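Home | Ask | Tags | Log in
2 min read

How varied should my demos be before I train?

I'm gathering demos so our arm can learn to work a little Toshiba oven. I have 162, all started with the gripper in the open part of the table.

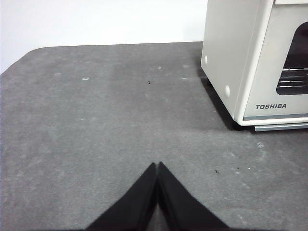 What I've tried

Moving the start spot a bit, plus leaving play food in front of the oven and an eggplant on the rack. Do I just keep going to 2,000?

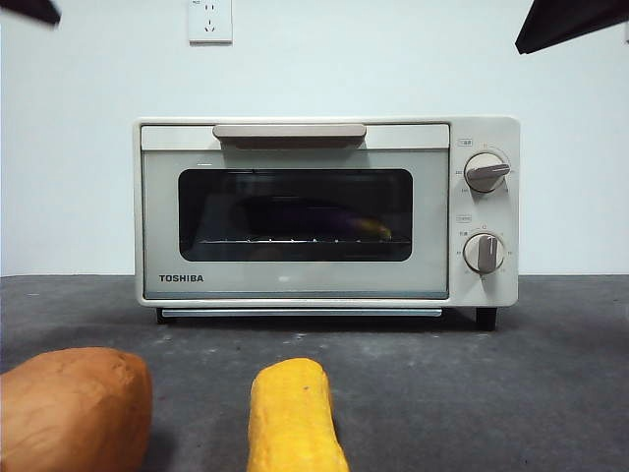

Jörg Hollmann
Don't chase 2,000! Train on what you have and see where it fails. I'd add more starts near the knobs, coming in at odd angles. 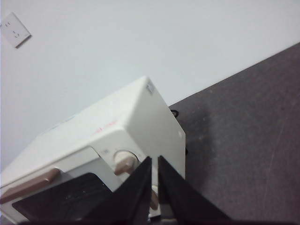
Wrist view, fingers by the lower knob

Momum
More is better imo

Willham
Check for blur too. I threw out 19 of mine (moved way too fast) and slowed down after that. Your wrist camera smears as well: 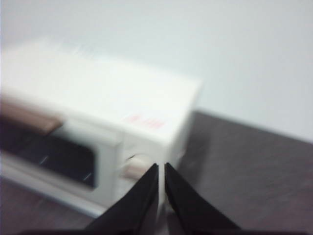

Motion blur near the knob

Contact | © Jitusville Help | Back to top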